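Nellar Folding and Storage Guide
Section 4: Folding mesh and light knits
Goltside Home, revised 07/08/2025

If you have come straight from Section 3 (towels and sheets), welcome to the fun part! Mesh is the fabric people grumble about most, and it's the one we most enjoy folding. It's light, it springs back, it slides over itself, and once you get the feel for it you can turn a whole clothesline of training tops into a tidy row in the time it takes the kettle to boil.

The steps in this section use the Jarman fold, our everyday fold for tops, bibs, light scarves and any loose piece of knit. It gives you a flat packet that stands up on its edge in the Nellar drawer box (part 967), so you can see every colour at once when you pull the drawer out.

Before you start

You will need:
A flat table or bench at least 100 cm wide
The folding gauge that came in the lid of your Nellar box
Clean, dry hands
The item itself, fully dry

Note: The inside of the drawer box is 41 cm wide. Two Jarman packets sit side by side in that width with a bit of room left for your fingers.

Caution: Take off rings and watches with rough edges before handling mesh. A snag in a fine knit can run a surprisingly long way.

4.1 Laying out

1. Wipe the table down and let it dry.

2. Hold the item by two corners (or by the shoulders, if it has them) and give it one gentle shake. One is plenty.

3. Lower the far edge first, then let the rest follow toward you. Don't drop it from a height. Light cloth catches air and comes down in a heap, and then you're back at step 2.

4. Smooth from the centre outward with the flat of your hand. Don't drag. If a corner has curled under, lift it and set it down again.

5. Check that the item is square to the table. Pale pink on a white top is lovely to work with because you can pick out the outline at a glance, but any plain surface in a different colour will do the job.

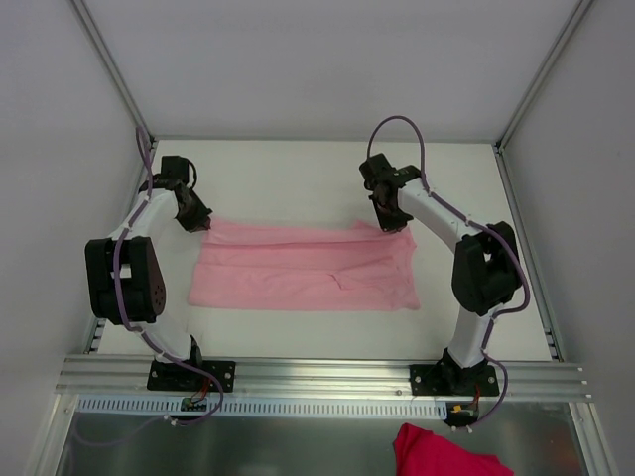 The bed works just as well as a table for laying out, wrote one reader of our last edition, provided the doona is pulled off first and you fold on the fitted sheet. We tried it, and for big loose pieces it's very handy! For the narrow folds in 4.3 we'd still go back to something hard, but please do use whatever surface suits your back.

4.2 The first fold

Now for the bit that makes the difference. The first fold sets the line for all the others, so take your time here and hurry later.

1. Find the far edge and pick it up at both ends, between thumb and first finger. Pinch lightly, one layer only.

2. Lift just high enough for the cloth to clear the table. Your hands should stay level with each other.

3. Bring the edge toward you until it lies on the near edge, or a finger's width short of it if there's a thick hem. Hems stacked on hems make a lump, and lumpy packets lean.

4. Lay the edge down before you let go. Open both hands together.

Note: If the middle sags while you carry it, your hands are too close. Move them apart until the edge draws straight, then ease off a little. Mesh pulled tight will shrink back as soon as you release it and leave you with a wavy line.

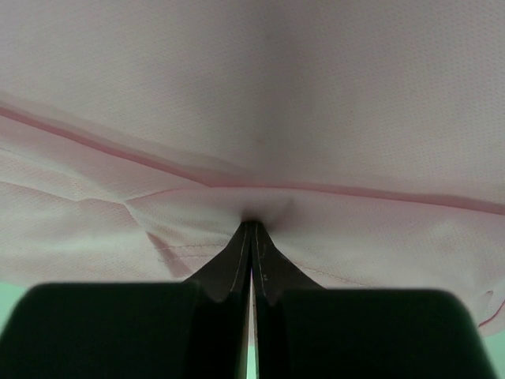 5. Rest one palm on the folded edge and run the other along it, left to right, with barely any pressure. You want a soft crease. A hard one is difficult to shift from some knits.

6. Look for small gathers where your fingers were. These are very common on mesh and take a second to fix: put a fingertip on each side of the gather and slide them gently apart.

7. Lift the top layer slightly at each end and let it settle again, so any trapped air can get out.

Caution: Never iron over a gather to flatten it. Undo the fold, smooth the spot by hand and start again from step 1.

4.3 Narrowing the packet

1. Turn the piece so the folded edge is on your left.

2. Set the folding gauge in the middle, with the word Fikness facing up. (Fikness is our name for the smooth coating on the gauge. It slides out of the cloth beautifully, even at the last fold.)

3. Fold the right side over the gauge, then the left side over the right.

4. Slide the gauge out toward you. Go slowly for the first few and hold the far end of the cloth still with your free hand.

5. Fold the packet in half, then in half again if the item is a large one.

6. Stand it on its edge. If it stays up, you've done it! If it flops, the layers are probably uneven, and one more go from 4.2 usually sorts it out.

Note: Items longer than 115 cm, such as wraps and long scarves, need an extra fold in half at the end of 4.2, before you bring out the gauge. Match the edges the same way and smooth again.

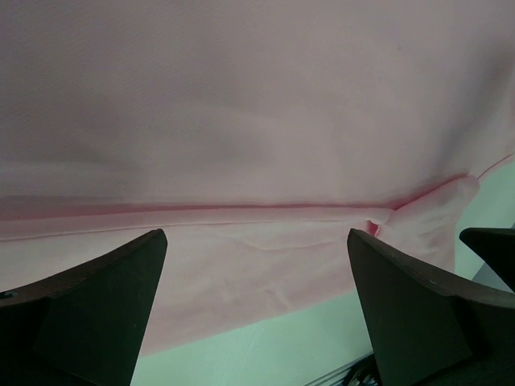 Should I fold mesh with the seams on the inside or the outside?
Inside, for nearly everything. The outer faces then slide past each other in the drawer, and you can pull out one packet without dragging its neighbours along. Printed tops are the exception: keep the print inside, wherever that puts the seams.

4.4 Filling the drawer box

1. Start at the back and work forward, folded edges up.

2. Leave enough space to slip a flat hand between the last packet and the front of the box. Overfilled mesh creases at the top edge.

3. Put heavier knits at the ends and the lightest pieces in the middle, where they get some support from both sides.

4. In September or whenever your season changes over, take everything out, shake it and refold along a slightly different line.

For socks, gloves and other small items, go to Section 5.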